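2020-01-13
Notebook, tape transfer bench, Basero room

Continued with the reels from the Plullimard club. The lawyers of both sides want the same recording of the concert in November, so I must keep the notes more careful than usual. The dispute is over who owns the live set, the singer Omoregie or the club. For us only the sound matters.

Reel 27 played from the start without stop. Level is low on the left channel, I raised it by hand and wrote the value on the box. Reel 119 has a splice which opened at the second song. Repaired with new tape, lost very little — one breath before the chorus, I think.

Johannes Mokoena listened to the crowd part with me. He hears two different rooms in it, and I hear only one. We will compare again with the Clidov headphones, the old ones make everything soft.

File 609 is still missing from the copy disk. I asked for it by mail, no answer yet.

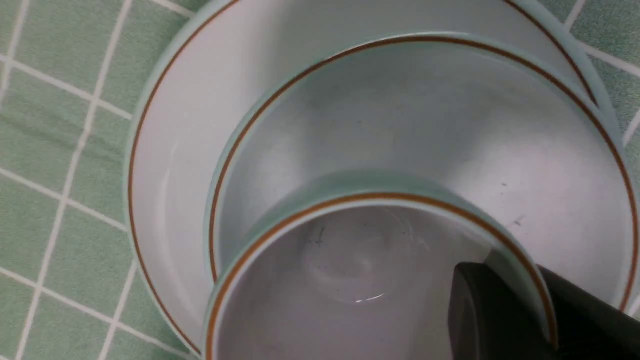 White plate with the brown-orange band, on the green tiles.

To do: clean the heads before reel 124, print new labels, ask Johannes if the lawyers accept 24 bit files or want also a CD.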